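Moker Adult Learning Center
Progress report to the Sotelo Fund
Evening reading and numbers program, second reporting period
Mar 27, 2022

Summary

The program is running at both sites and is close to plan. Enrollment is ahead of the target in the grant agreement, attendance is slightly behind it, and spending is under budget in one line. The main change since our last report is the move of the Tralline group to a different building, which cost us two weeks of classes. We are asking the Fund to approve one small budget change, set out near the end of this report.

Enrollment and attendance

We have 226 learners on the books. The largest group is people who left school early and want to read and write well enough to change jobs. The second largest is parents who want to help with homework. A smaller number came for numbers only – mostly percentages, measurements and reading a pay stub.

Learners have put in 3,580 hours of class time since the program opened in September. That is a little short of what we had hoped for by this point. The gap comes almost entirely from the weeks lost in Tralline and from a stretch of bad roads in the winter, when we kept the rooms open but told people to use their own judgment about driving.

People who stop coming tend to do so in the first month. We now phone every new learner after their second class. In the Moker group this has helped, and several people who had missed a week came back after the call. In Tralline it is too early to say.

Teaching

Classes meet twice a week at each site. Reading takes up the first hour, then there is a break, then writing or numbers depending on the group. We have stopped mixing the beginning readers with everyone else for the second hour. They found it hard to keep up and did not like to say so.

The workbook we listed in the application has been a disappointment. The reading passages are fine but the exercises at the end of each unit are too much like school tests, and the older learners in particular dislike them. Teachers now use the passages and write their own follow-up work. This takes preparation time that we did not plan for. We have started a shared folder so that a lesson written at one site can be used at the other.

Short writing on whiteboards has worked better than paper for people who are nervous about spelling. A mistake can be wiped off and tried again, and learners write more when they know it will not be kept. Teachers still collect one piece of paper writing from each learner every month so there is something to look back on.
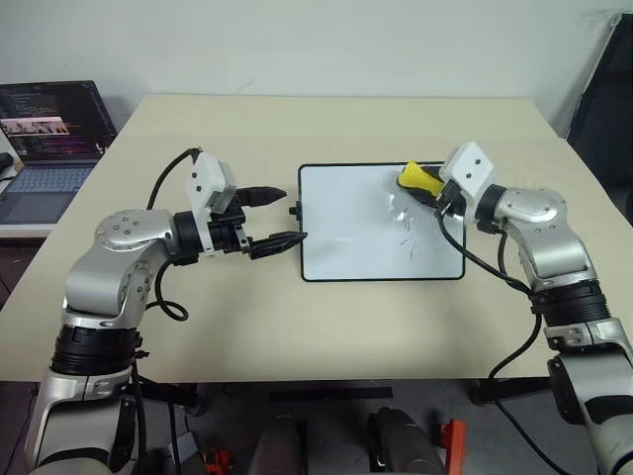
Numbers classes have gone well without much change. The unit on reading bills was moved to the start of the course after learners asked for it. Fractions remain the hardest part to teach, and we have added an extra week for them.

We test reading level when a learner joins and again after 40 hours of class. Of those who have reached the second test, most moved up at least one level. We will send the full table with the final report, once enough of the Tralline group have been tested for the figures to mean something.

The Tralline site

The old room was no longer available after the building's owner decided to sell. The present room, on the ground floor of the Ondik building, is larger and has better heating. It is also farther from the bus line. Three learners told us they could not get there and we have offered them places in Moker, with bus fare. Two accepted.

The lease is month to month. We would like something longer and have asked for a one-year term, but have no answer yet.

Staffing

One part-time teacher left in the winter and was replaced within the month. The post of evening coordinator, which was shared between two people, is now held by one person at the same total hours. It has made scheduling simpler. All teaching staff finished the two-day training on adult dyslexia that the grant paid for, and they would like a follow-up day next year.

Spending

Rent and salaries are on budget. Books and materials are under, mainly due to our decision not to reorder the workbook. Travel is over by a small amount – the bus fares described above, which were not in the original plan.

We ask the Fund to let us move the unspent part of the workbook money to two uses: bus fares for learners, and paid preparation time for teachers writing their own lessons. The total grant would not change.

Next period

We plan to open a daytime reading group in Moker for people who work evening shifts. There is a waiting list for it already. We will also finish second tests for the Tralline group and settle the lease question one way or the other. If the one-year term is refused we will start looking at the library annex, which has a room free on the right evenings but charges more for it.

The financial statement and attendance sheets are attached separately.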